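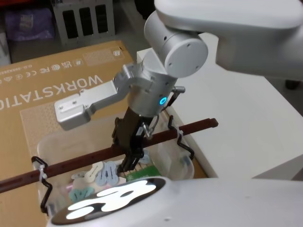 Carmela Soler est d'avis que le mot « bac » est employé pour trop de choses différentes, et qu'il faudrait le réserver aux récipients que l'on peut porter à deux mains quand ils sont pleins. L'usage courant est plus large. On appelle bac de rangement un récipient ouvert ou muni d'un couvercle, le plus souvent en matière plastique, qui sert à garder ensemble des objets de même nature ou de même emploi. Il se trouve dans les logements, les ateliers, les écoles, les petits magasins et les réserves.

Bac de rangement

Autres noms : caisse plastique, boîte de rangement, bac de stockage, casier (en Suisse, pour les modèles bas).
À ne pas confondre avec : la cuve, la bassine, le bac de tri.

Terminologie

Le mot « bac » désigne d'abord un bateau plat pour passer une rivière, puis un récipient large et ouvert. Le sens domestique est plus récent. Dans le commerce, la différence entre « bac » et « boîte » n'est pas fixée : certains vendeurs appellent boîte tout ce qui est vendu avec un couvercle, d'autres suivent plutôt la taille. Edin Stojanović propose dans son vocabulaire du rangement de parler de boîte quand le couvercle est attaché au corps, et de bac dans tous les autres cas. Cette proposition est suivie par le catalogue Greltier, mais pas par le catalogue Juhl, où les mêmes modèles sont classés selon leur volume.

La « caisse » est en général plus lourde, avec des parois renforcées et des poignées moulées. Elle est faite pour le transport autant que pour le rangement.

Matières

La plupart des bacs sont en polypropylène ou en polyéthylène. Le polypropylène donne des parois assez minces, un peu souples, qui peuvent être translucides. Le polyéthylène est plus mat et supporte mieux les chocs au froid. On rencontre aussi le polystyrène, très clair mais cassant, surtout pour les petits modèles de bureau.

Le bord supérieur est presque toujours replié vers l'extérieur. Ce pli donne de la rigidité à l'ouverture, reçoit le couvercle et permet de tenir le bac par les côtés. Il permet également d'y accrocher des crochets en fil métallique, sur lesquels on peut poser une tige ou suspendre une étiquette. Les crochets du commerce ne vont pas sur tous les bords, et il est fréquent qu'on les plie soi-même.

Bacs transparents et bacs opaques

Le bac translucide laisse deviner son contenu sans que l'on ait besoin de l'ouvrir. Il convient aux petits objets dont on a souvent besoin : pinces à linge, attaches, piles, sachets, crayons. Les pinces à linge de couleur pastel, par exemple, se reconnaissent bien à travers une paroi claire. Le défaut est que le désordre se voit aussi, et que la lumière finit par jaunir certains plastiques.

Le bac opaque, souvent bleu, gris ou vert foncé, protège mieux de la lumière et donne à l'étagère un aspect plus calme. Il demande une étiquette. Špela Lazarević recommande de la placer sur le petit côté et non sur le couvercle, car les couvercles s'échangent facilement entre deux bacs du même modèle. À Plosden, où elle a réorganisé la réserve d'une école, l'étiquette est collée dans une pochette, ce qui permet de changer le papier sans gratter la colle.

Beaucoup de bacs portent aussi des inscriptions imprimées ou moulées par le fabricant, dans la langue du pays de production. Elles indiquent la marque, la matière ou la charge admise, et ne remplacent pas l'étiquette du contenu.

Formes et dimensions

Il n'existe pas de norme générale pour les bacs domestiques. Les fabricants choisissent des volumes ronds, et les dimensions extérieures varient d'une série à l'autre. Pour les bacs professionnels, la base suit souvent des modules de palette, de sorte que plusieurs bacs posés côte à côte occupent toute la surface.

Les parois sont rarement verticales. Une légère pente permet d'emboîter les bacs vides les uns dans les autres, mais elle fait perdre de la place quand ils sont pleins. La pente a aussi pour effet que le fond est plus petit que l'ouverture, et l'acheteur qui mesure seulement le haut se trompe sur ce que le bac peut contenir. Remo Bortolotti signale cette erreur comme la plus courante chez les personnes qui commandent par correspondance.

Au-dessus de 30 litres, le poids devient la première limite. Un tel bac rempli de papier ne se soulève plus facilement, alors que le même bac rempli de coussins reste léger. On réserve donc les grands volumes aux textiles et aux emballages.

Emploi sur les étagères

Le bac est rarement utilisé seul. Il se combine avec une étagère, dont la tablette doit être plane et assez profonde pour que le fond repose entièrement. Sur les étagères métalliques à poutres, la tablette est souvent un panneau à base de bois posé entre les poutres. Le niveau le plus bas reçoit les bacs lourds, et les niveaux moyens les objets plats ou fragiles, comme les panneaux emballés dans du film à bulles, qui se posent à plat et se prennent à hauteur de la taille.
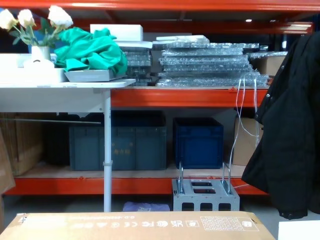

Deux bacs en plastique au niveau inférieur d'une étagère en acier ; panneaux sous film à bulles au niveau moyen.

On laisse d'habitude un espace libre de 3 doigts au-dessus du bord, ou davantage si le bac est pris par le haut. Un bac sans couvercle peut être consulté sans le sortir, à condition que la poutre supérieure ne gêne pas la main. Devant l'étagère, une table étroite sert parfois à poser le bac pendant le tri. Elle ne doit pas rester devant les bacs que l'on ouvre chaque jour.

Les câbles posent un problème particulier. Rangés dans un bac commun, ils s'emmêlent ; laissés sur la tablette, ils pendent et s'accrochent. L'usage est de les enrouler un par un et de les fermer avec un lien, puis de les placer debout dans un bac bas.

Division intérieure

Un bac profond rempli de petits objets se transforme vite en mélange. On peut le diviser par des séparations verticales, par des boîtes plus petites ou par des sachets. Les séparations vendues avec le bac tiennent dans des rainures. Les autres se coupent dans du carton ou de la mousse. Lumturie Obradović distingue dans son guide le tri « par famille » (toutes les pinces ensemble, tous les sachets ensemble) et le tri « par geste » (tout ce qui sert à étendre le linge, tout ce qui sert à emballer). Le second tri est plus facile à suivre dans un ménage de plusieurs personnes, le premier convient mieux à un stock.

Inventaire de Tudby

La collection d'objets ménagers de Tudby conserve ses pièces de petite taille dans des bacs translucides. Le catalogue compte 3313 pièces, dont 1363 en matière plastique. Chaque bac y porte un numéro et une liste pliée, glissée contre la paroi, face écrite vers l'extérieur. La liste est revue en mai. Les pièces en caoutchouc sont gardées à part, le caoutchouc pouvant marquer les plastiques avec lesquels il reste en contact.

Entretien

Le bac se lave à l'eau tiède avec un savon doux et une éponge sans face abrasive, surtout s'il est translucide : les rayures fines rendent la paroi blanche et l'on ne voit plus le contenu. Il faut le sécher avant de remettre le couvercle. Les restes de colle d'étiquette partent avec un peu d'huile de cuisine, que l'on enlève ensuite au savon.

Un bac fendu au bord perd une bonne partie de sa solidité. La fente commence le plus souvent dans un angle et descend ensuite vers le fond. Le polypropylène se colle mal, et les réparations à la colle ordinaire ne tiennent pas. On peut percer un trou rond au bout de la fente pour l'arrêter, puis réunir les deux côtés avec des colliers de serrage. Le bac ainsi réparé reste bon pour des objets légers.

Fin de vie

Le code de la matière est moulé sous le fond, dans un triangle : 5 pour le polypropylène, 2 pour le polyéthylène à haute densité. Selon les communes, les grands bacs ne sont pas acceptés avec les emballages et doivent être portés à la déchetterie.

Voir aussi

Caisse à claire-voie
Étagère à poutres
Film à bulles
Pince à linge
Étiquetage domestique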